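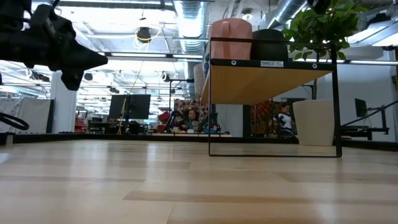

Section 4: Teaching the planner about your shelf and cups

By now both arms are talking to the control computer and the joint check comes back green. Now comes the part we like best – giving Perusside a picture of the world it's going to work in! Most of this section happens in the scene editor, so pull up a chair near the screen.

Before you start

You need Perusside installed, the Nolto camera service running, and a finished calibration from Section 3. Scene files saved before August use the old layout. Open them once with the converter and save them again.

CAUTION: Keep both arms in Hold until step 6. The editor can send a motion request if Live Preview is switched on, and an arm in Hold will ignore it.

4.1 Add the fixed objects

1. Open the scene editor and choose New Scene. The table loads from your calibration file.

2. Click Add Fixed Object and pick Shelf, Open Frame. Type in the outside width, depth and height. Measure the metal, then the board, and enter them separately. The planner treats the opening as free space, and it can only do that well if the bars are the right thickness.

3. Give the shelf a name. Use the same name that's on its printed label, capital letters and underscore included. Task scripts look objects up by name, and the lookup is strict.

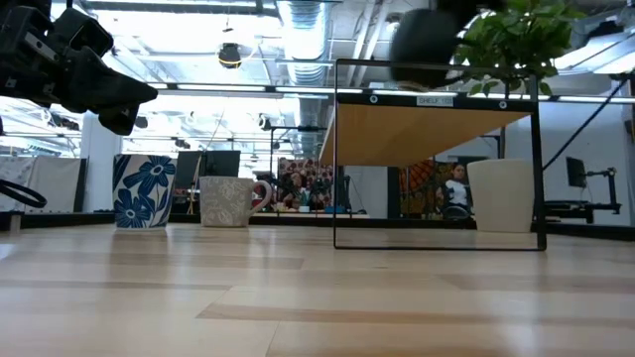
Figure 4-2. Shelf label SHELF_103, with three cups set out on the tabletop.

4. Add anything that hangs over the shelf as a Soft Keep-Out. Leaves are the classic case. Hedvika Jireš wrote this feature after watching the depth filter struggle with a fern for a whole afternoon, and it works beautifully: the arm slows down near the zone and picks another path if it can find one.

Note: Don't draw keep-outs tighter than the object. A loose box costs you very little planning time.

4.2 Register the movable objects

5. Go to Objects > Learn and follow the prompts for each cup or mug. Turn the piece a little between captures so that the handle shows up on both sides. Patterned pieces usually register quickly. Plain white ones can take a second pass – lower the exposure one notch and try again.
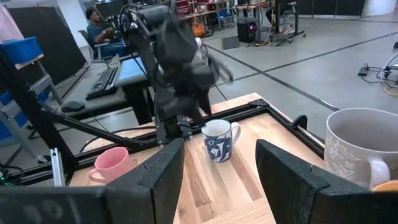

6. Take the arms out of Hold and run Check Views. Each wrist camera reports the objects it can find, with a confidence score next to the name. A mug that's partly behind a finger will score lower. Try Shift View before you relearn it, as a small wrist rotation often brings the score right back up.

7. Set the handle side for every mug. The grasp planner uses it to choose between a rim grasp and a handle grasp. If you leave it at Auto, the choice is made fresh on every run.

8. Press Plan Only. You'll see both arm paths drawn over the scene, and you can drag the time slider to look for places where they get close. This view is great fun, and it will teach you a lot about how the planner thinks.

CAUTION: Plan Only checks the arms against the scene you entered. It knows nothing about a person reaching over the table. Keep the stop button within reach when you move on to Run.

4.3 If planning fails

"No path, arm 2": The planner gave up after 600 tries. Check for a keep-out that overlaps the table, then raise the limit under Settings > Search.

"Error 14, object not in scene": The name in the script and the name in the editor don't match. Look for a stray space at the end.

Scores that jump up and down: Restart Nolto and repeat step 6.

Save the scene before you close the editor. Section 5 picks up from the saved file.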